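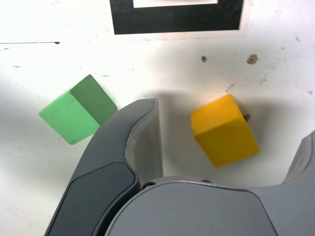 Lolwood Senior Center – Life Stories Program
Progress report to the Dresach Fund
16 October 2020
Prepared by Kusum Rastogi, activities coordinator

Period covered: second quarter of the grant.

Talks. 12 family history talks were held, all by phone line or in the courtyard. Girish Solanki gave the talk on his grandmother's bakery in two parts, as the first ran over time. Chie Hosoda's talk was moved to September at her request. Total attendance was 608, counting repeat visits.

Recordings. Archana Nigam has recorded some 80 stories from members. Transcripts are complete for the first batch. Names of living relatives are removed on request before anything is shared.

Equipment. The amplifier was replaced under warranty. Two headsets remain on order.

Spending. Speaker travel is under budget – most speakers live nearby. Printing is over budget because the large-type booklet needed more pages than planned. We ask to move the unused travel money to printing. Narendra Tripathi has the revised figures and will send them separately.

Next period. Talks continue every other week. The Meesuk branch will join by phone once its line is installed. The second booklet goes to the printer after members have checked their own pages.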